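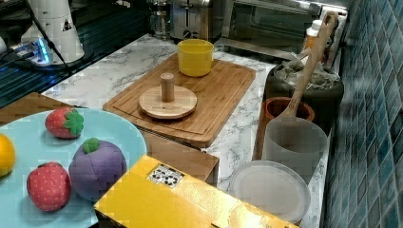

Friday, 2025-04-11

Station two all day, the kitchen counter one. Got in before seven and the lights were already on at the Stalen end, so Zane had beaten me to it again. He had done the morning reset on his own station and had started on mine, which I told him he didn't have to do. The reset sheet says plush fruit on the blue plate, yellow cup at the back of the cutting board, peg in the middle. I moved the peg a little and signed it off.

Wrote up the shift change first. We ended last night on run 699, so the first one this morning was 700. There was a cake in the break room for it, a small one from the supermarket, and Anitha cut it during the ten o'clock stop. She said the number doesn't mean much because the early runs from November were mostly thrown out. I had a piece anyway.

The work is still strange to me. At the old Jesville plant I packed boxes by hand for nine years, and at the end of a shift my shoulders told me what I had done. Now I put a strawberry on a plate, step back, press the green key, wait, and write down what happened. Then I put the strawberry back. My shoulders are fine. My eyes are tired and my feet hurt from standing in one spot. I asked for a mat again and Anitha wrote it down this time.

The plum gave trouble before lunch. Everyone calls it the plum, though Zane says it's a mangosteen and won't let it go. It's rounder than the strawberries and rolls when the arm comes in from the side. I logged 49 runs on it, and the last stretch went better after the software people in Derkton sent over a change. I don't know what they changed. They never say on the form, there is just a new line with a version number. I would like it if they said. If I knew what was supposed to be different I could watch for it.

Lunch with Zane. He has been offered the evening lead job and doesn't know if he wants it. More money, but his daughter has swim practice three nights a week and his wife works evenings too. He also said what I have been thinking, that the lead job is mostly reading logs, and that there used to be four people on evenings and now there are two. The other two weren't let go. One moved to shipping and one took the retirement package. Still, it's two people where there were four, and the building is very quiet after five.

I don't lie awake over it the way I did last fall. Back then I thought we were teaching the thing to do our jobs and would be shown the door when it was done. Anitha was straight with us at the meeting yesterday. She said packing at Jesville is going over to the Zaki line by the end of the year and there will be fewer packing jobs, and that people who have done station work get first pick of the new openings. She didn't promise a number. I trusted that more than if she had.

Afternoon was the cup. Easy runs, hardly a stop. I got ahead of the log and used the time to retype the reset sheet, since the old copy had so much pen on it that the new girl from receiving couldn't read it last week. Put the steps in the order I really do them - plate first, then fruit, then cup, then peg. Left out the part about initialing every line. One signature at the bottom is enough and Anitha agreed.

Left at 3:30. Filled the car. Need to call Mom tomorrow about the gutters and bring Zane's cooler back Monday, it has been in my trunk since the fishing trip.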